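3.2 Rhyme and the amateur love poem

I came to these poems the slow way, reading all 67 entries in the Promura collection aloud in my kitchen. What struck me first was how tightly the writers hang on to their rhymes - even when the sense has to bend to fit.

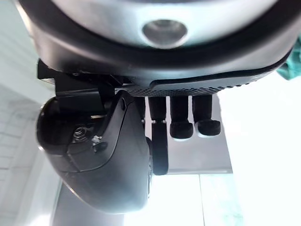

Amrit Perron

I marked full rhymes in 43 of them, and a further 16 had near rhymes I was happy to let through. The Mekside readers were a bit stricter than me, and we argued over "home" and "alone" for most of October.

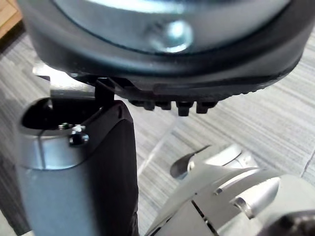 Figure 2. Close view with round plate and dark rim.

Line length is another story. Plenty of these poets simply keep going until the rhyme turns up, and I rather like them for it. I come back to this in section 3.3.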